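Can a machine do small sorting and tidying jobs in a shop yet?

Posted in Workshop and Small Business
Saturday, January 1, 2022

Remedios Castillo

I run a repair and stationery counter in Damley. Two benches, one till, and a back shelf where everything ends up by closing time. Most of my evening goes on returning things to where they belong: caps back on markers, mugs to the sink, glass bottles into their baskets, pens into the pot, keys on the board. It is dull work and takes longer than it should.

My brother-in-law has seen videos of pairs of robot arms folding shirts and stacking cups and is convinced I could buy something similar. I have a budget of 2,000 for the year, which has to cover a new laminator as well, so I want to know where things stand before I spend an afternoon on the phone to suppliers.

What I would need it to do:

Pick up mixed small items from a bench about the size of a desk.
Put each one in the right basket, tray or hook.
Put caps back on pens and markers.
Cope with the items being in a different place every evening.
Not break glass.

It doesn't need to be fast. If it ran overnight and finished by opening time I would be content. Is this a thing one can buy, a thing one can build, or neither? I am handy with a screwdriver but I don't write software.

Edited to add: the bench is against a wall, with power at both ends. I can clear the space above it if something needs to hang there.

Weidong Yu

Neither, at your budget, for the list as written. Parts of it are feasible and the answer differs a good deal by item, so I will take them separately. I maintained packing equipment at Prerusico for 8 years and now do small automation jobs, mostly feeders and labelling.

Picking up mixed items. A two-finger gripper will hold most things on your list: pens, markers, a mug by its rim or handle, keys if they are lying so that a finger can get under them. Flat objects on a flat surface are the usual failure. A sheet of card, a coin or a thin key offers nothing to close on, and the arm has to slide it to an edge first. People do this without thinking. A machine has to be taught it as a separate step, and it goes wrong often.

Putting each one in the right place. Recognising the item is the easier half. A camera and ordinary software can tell a mug from a marker in decent light. The harder half is the placing. Dropping a marker into an open tray is simple. Standing a small bottle upright in a row beside other small bottles, without knocking the row over, is a different class of job. If you want a machine to help you at some point, change the storage first. Wide bins with low fronts, one kind of item per bin, nothing that has to stand up.

Caps. Two arms are better than one here, for the same reason that two hands are. One holds the body, the other brings the cap. The tolerance on a marker cap is small, it has to be lined up in angle as well as position, and then pushed with enough force to click but without the body slipping through the other gripper. Cheap arms flex at the wrist and have some play in every joint. You can get a cap on with them. Getting a cap on every time, with the marker gripped slightly differently each evening, is where the work goes.

Different positions every night. This is the main dividing line. Factory machines are reliable mainly because everything arrives in the same place. The newer approach is to have a person drive the arms by remote control through the task many times, record it, and train a model on the recordings. It copes with some variation. It copes badly with things it was never shown, including a change of lighting, a new mug or a bench that has been moved a hand's width.

Glass. I would leave glass out altogether. Inexpensive grippers often have poor force sensing or none, and an arm that misjudges a height will press down until something gives. The person who comes in at opening time then has a bench of broken glass with pens in it.

On cost: your whole budget might cover hobby-grade arms and a frame. It would not cover the time of the person setting it up, and that is the larger figure. You also need an enclosure or a light curtain if it is to run with people about, and I would not run one unattended overnight next to stock and paper without talking to your insurer.

What I would do in your position is write down for a week where the time goes. I did this with a picture framer on Plirkska Road who wanted a robot to sort offcuts. Most of his time was spent walking between the bench and the rack, so he moved the rack.

Xiao

You can get arm kits quite cheap now, my cousin has one. It picks up a sponge and puts it in a bowl. He spent all of July on it. Not sure about bottles.

Have you thought about a magnetic strip for the keys? It won't sort them but at least they are off the bench.

Remedios Castillo

Thank you both. Weidong, the point about storage is taken. At present the pens stand in narrow pots and the bottles are in rows, so I have more or less built the hard version. I will do the week of notes.

One follow-up. Suppose I drop glass and caps entirely, and only ask for pens and markers to go from the bench into one wide bin. Does that move it from "no" to "yes"?

Weidong Yu

It moves it to "yes, with supervision". One class of item, one destination and no fitting of parts is about the simplest useful job you can give an arm on a bench. I would expect it to manage most of the pens and to leave a few against the wall or under the edge of something, which you would then pick up yourself.

The number to ask any supplier for is the success rate per item on a bench they did not set up, over a full evening's worth of items and with no one stepping in. A short video of one good attempt tells you that the motion is possible and very little else. Ask too what the machine does after a failed grasp. A good one backs off, looks again and retries. A poor one carries an empty gripper to the bin, opens it and records the item as done.

Cameras matter more than I suggested earlier. One fixed view from above loses sight of the object as soon as the arm reaches over it. A small camera on each wrist deals with much of that, at the price of more cables to route and more things to keep calibrated. Cables on moving joints wear, so allow for replacing them.
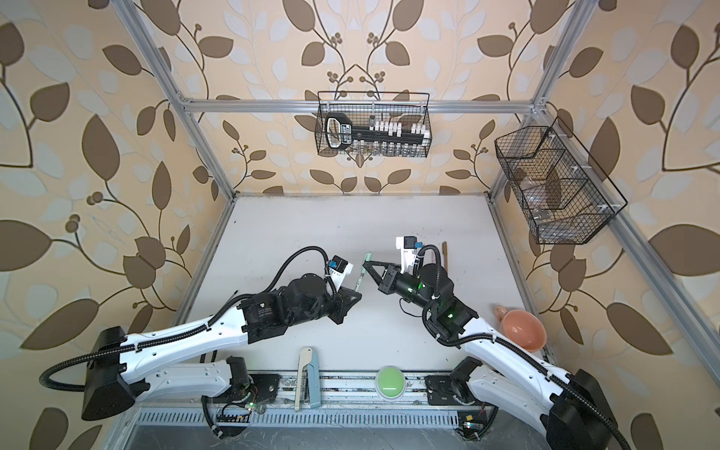

Would two arms clear the bench twice as fast as one?

Rarely, as they share the same space and one often has to wait while the other is moving through it. The gain from a second arm is in jobs that need something held still, such as capping a marker or opening a bag. For moving pens to a bin, one arm with enough reach is cheaper and has half as many joints to go wrong.

If you do try it, fix the base to something rigid. A bench that shakes when you lean on it will shake when the arm stops suddenly, and the gripper will be off by more than the width of a pen. Four bolts through the worktop are better than clamps. Mark the base position as well, so that you can put it back after cleaning.

Remedios Castillo

That is clear enough for me. One arm, one bin, pens only, and not this year. I have ordered two wide trays and a key strip in the meantime and will report the timings when I have them.

7 people found this page useful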